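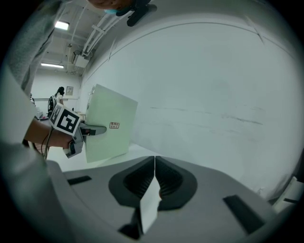
By Sarahí Ponce

My grandmother peeled potatoes for a school kitchen and never once mentioned her hands. She rubbed them with lard at night and put on cotton gloves, and we thought it was a beauty habit. Years later my aunt told me she couldn't close her right fist before noon.

I started asking people about their hands last September, after mine began to ache at the keyboard. Almost everyone had an answer ready. Hairdressers talk about the thumb. Bakers talk about the wrist. People who hold things out in front of them all day talk about the forearm, the thick part just below the elbow, and they press on it while they talk.

Rigoberto Espinoza has hung drywall since he was a teenager and is now 60. He keeps a rubber ball in the door of his truck and squeezes it at red lights, a habit he picked up from a cousin. When I asked if it helped, he said he had no idea, but that he would feel strange driving without it. What did help was switching hands. It took him one whole winter to learn to run a screw gun with his left, and he says his first ceilings from that winter are still a little ugly.

Switching comes up a lot. So does stopping. At Galindo, a small upholstery shop, the crew of six takes a break at 10 in the morning and another at 2, and everyone puts their tools down at the same time. The owner, Rocío Nava, began doing it after she lost a good stapler to tendon trouble. (A stapler in her shop is a person.) She had told people for years to rest when they needed to. They didn't, because the next chair was always waiting. A set time worked better, and she was surprised that the work still got done by 6.

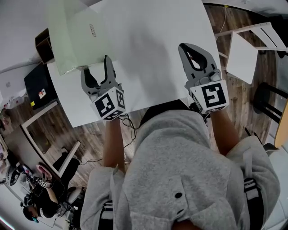 Work done with the arms out in front can tire the forearms before the fingers.

The forearm matters because much of the muscle that closes the fingers is up there. The hand itself is mostly bone, cord and small muscles. When you grip something, the pull runs from near the elbow, through the wrist and out to the fingertips, and a bent wrist makes that pull harder. Pick up a full pan with your wrist cocked back, then with it straight, and you can feel the difference.

Jacinto Ibarra, a hand therapist I went to see about my own trouble, spent most of our first visit watching me do ordinary things. I opened a jar. I signed my name. I held my phone, and he asked me why I was holding it so hard. I didn't know I was. He says most of his patients grip pens, steering wheels and toothbrushes much harder than they need to, and that it is a difficult thing to fix by thinking about it. His advice was dull and cheap. Wrap the pen in foam so it's fatter. Bring the work closer, so the elbows can stay near the ribs. Warm the hands up in the morning before asking anything of them - a sink of warm water will do.

I tried a padded brace too, and wore it for most of a month. It was fine for typing and hopeless for cooking, and it smelled by the second week. Jacinto had warned me about the smell.

Faustino Rosales, my neighbor, plays the accordion at weddings and has his own system. He wears wool gloves with the tips cut off from the first cold morning until spring, indoors and out, even at the table. His wife knits them. She is working on a pair for me now, in brown.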